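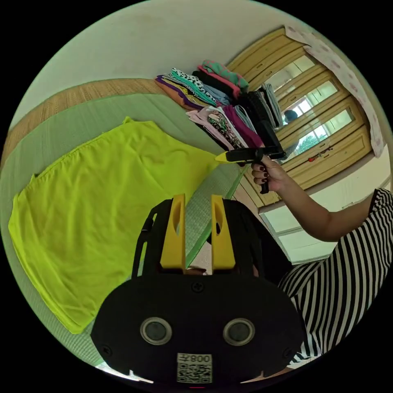
Ticket: Wardrobe right-hand door dragging, shelf dropped, clothes moved to floor
Opened by: Zihan Fang
Assigned to: Weidong Zou, Clillia tenant repairs
Priority: Normal
Status: Waiting on part

Original request

The right door of the bedroom wardrobe has been dragging at the bottom since early August. It closes if you lift it by the handle. Last night the middle shelf came down at the back left corner and everything on it slid forward against the doors. I took the clothes out and stacked them along the wall next to the wardrobe so somebody can get at the inside. I'm folding the rest on the mat as I go.

The wardrobe came with the apartment. It's light wood with raised-panel doors. There is a label inside that says Burketti but the model line is rubbed off.

I'd like to know if it can be repaired or if I should stop using it. Also whether I can put the clothes back on the lower shelf in the meantime, because they can't stay on the floor for weeks.

Reply, Weidong Zou, 9:15 a.m.

Thanks. Please don't load the middle shelf again until I've looked at it. The lower shelf is okay to use if it sits flat and doesn't rock when you press on the front corners.

A few questions:
Are the shelf pins still in the holes, or did one come out?
Is the hole torn or just empty?
Does the door drag for the whole swing or only the last part?

Reply, Zihan Fang, 12:40 p.m.

One pin came out. I found it under the black sweaters. The hole looks bigger than the others and there is wood dust under it. The other 3 pins are in.

The door drags only at the end, right before it shuts. There's a scrape mark on the bottom rail.

I pressed on the lower shelf and it doesn't move. I haven't put anything back yet.

Reply, Weidong Zou, 1:05 p.m.

The hole has worn out. That happens when the weight sits at one end. Do you remember how the shelf was loaded?

For the door, try this. Open it all the way and look at the hinges on the inside. Each one has 2 screws going into the side panel. Check whether any of them turn by hand. If they do, snug them with a regular Phillips screwdriver. Don't use a drill, it will strip them.

Reply, Zihan Fang, 6:30 p.m.

Jeans and winter tops were all on the left, T-shirts on the right. So yes, heavy on the left.

Bottom hinge had a loose screw. I tightened it. The door now shuts without lifting but it still touches a little. Top hinge was tight.

Visit notes, Weidong Zou, Friday

Checked wardrobe with tenant present.

Bottom hinge screw holds but is close to stripped. Pulled it, packed the hole with glue and a sliver of matchstick, reset the screw. Door clears the bottom rail.

Wardrobe was leaning slightly forward. Floor drops toward the window. Put a shim under each front foot. Both doors now hang even and stay where you leave them.

Rear left pin hole is worn out past using. Moved the pins up one row on both sides as a test. Shelf is level there, but the gap above it is too short for the tall stacks the tenant keeps. Moved them back down. Will fit a sleeve in the worn hole. Sleeves ordered from Alaoui, bag of 10, smallest pack they sell. Middle shelf left out and stood up behind the door until they come.

Lower shelf is fine. Tenant can use it now.

Reply, Zihan Fang, 8:20 p.m.

Door is good, thank you.

I tried to put everything on the lower shelf and it doesn't all fit. The folded piles get too tall and tip over when I pull something from the bottom. Is there a limit on how much that shelf can take?

Reply, Weidong Zou, 8:45 a.m.

No printed limit that I could find. I'd keep the heavy things low and spread them over the full width. Jeans and anything knitted on the wardrobe floor, shirts and light tops on the shelf. Keep the piles short enough that you can lift one off with two hands.

If you need somewhere for the overflow, we have a Fisuvine hanging organizer in the storage room left by an earlier tenant. It hooks over the rail. Fine for T-shirts and kids' things, not for denim. You can have it if you want it.

Reply, Zihan Fang, 10:10 a.m.

Yes please, I'll take the organizer. I'll sort out what I don't wear while it's all out anyway. One bag is already by the front door for donation.

Can you also check the other pin holes when you come back? The right rear one has a bit of dust too.

Reply, Weidong Zou, 10:25 a.m.

Will do. If it's starting to go I'll put a sleeve in that one as well, there will be plenty left over. Organizer is at the desk, pick it up any time before 5.

Internal note

Part on order. Labor so far: one visit. No charge to tenant, normal wear. Check same-model wardrobes on this floor for pin wear at next inspection.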